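Setavach Build Notes
Section 2: Putting the processor in the tower
9 min read
15 comments | 1,367 shares

Okay, so by now you've got the side panel off and the tower lying down flat with its insides facing up at you. If you skipped Section 1, go back and do that part first (I mean it, please don't try this with the case standing up, I did it once and chased a screw around the floor for half an evening).

Our tower has an empty socket, and the chip going with it looks like a Xeon. Yours might be something else, and most of these steps will still get you there, but check your board's manual for how its lever works.

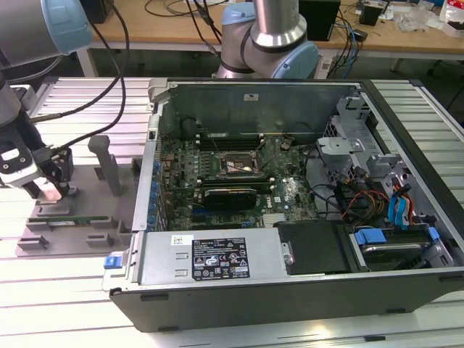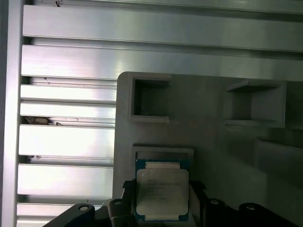

Before you start, get these together:

- the processor, still in its tray or box
- a lint-free cloth and some rubbing alcohol
- thermal paste (I use Trurkel, any decent one will do)
- the cooler and whatever screws came with it
- a good lamp you can move around
- a wrist strap, or at least a habit of touching bare metal

CAUTION: Unplug the power cord from the wall and then hold the power button down for a few seconds. Do both! A power supply can hold a charge for a while, and I never, ever open one up. Leave the lid on it and work around it.

1. Touch a bare metal part of the case. Do it again any time you get up and walk off for coffee.

2. Move the loose cables out of your way. Data cables love to flop over right where you want your hands. I tuck mine back toward the drives and don't unplug a thing unless I have to, and if I do have to, a bit of masking tape with a letter on it goes on each one first.

3. Look into the socket with your lamp held low and to the side. What you're after is dust, hairs, or a bent pin. Don't poke, don't blow, and don't wipe. If you see dust, a little puff from a rubber bulb is plenty.

4. Open the lever. On most boards with this style of socket you push down a touch, slide it out from under its hook, and let it come up slowly under your thumb. Then lift the metal frame. If there's a plastic cover in there, save it. You'll want it if you ever send the board back.

5. Pick up the processor by its edges. Two opposite sides, light grip, and keep your fingers off the underside completely. The metal top is tougher, but skin oil on it is one more thing to clean off later.

6. Find the corner mark. There's normally a tiny triangle on one corner of the chip and a matching one on or near the socket. Some chips also have notches along the sides. Line those up before you go anywhere near the socket with it.

NOTE: Korkor Nutsugah wrote in to say she snaps a phone picture of the socket and the chip side by side before she installs, so she can zoom in on the corner marks. I've been doing it ever since, my eyes aren't what they were.

7. Lower it straight down and let go. No sliding, no wiggling, no pushing! It should drop in and sit level. If one corner rides high, lift it straight out and look again.

8. Close the frame and bring the lever back under its hook. The lever can feel stiff, and it may creak a little, and I still hold my breath every time. Stiff is fine. If it stops dead halfway, open it back up and go back to step 6.

9. Clean the metal top with the cloth and a drop of alcohol and give it a minute to dry.

10. Put a pea-sized blob of paste in the middle. Ebuka Yusuf spreads his with an old card and I don't, and we've argued about it since July with no sign of either one of us giving in. For a larger chip I'll use a slightly bigger pea.

11. Set the cooler down level, start every screw by hand, then tighten them a little at a time, going corner to opposite corner. Plug the fan lead in right away. I've forgotten it more often than I'd like to admit.

CAUTION: If you have to pull the cooler back off for any reason, clean everything and use fresh paste. Don't just squash it back down.

Leave the side panel off for now, we'll need in there again for the memory.

Updated 2/3/19: fixed step 4, which had the lever and the frame in the wrong order. Thanks to Darlene Perron for catching it.

Next up, Section 3: Memory sticks and which slots to fill first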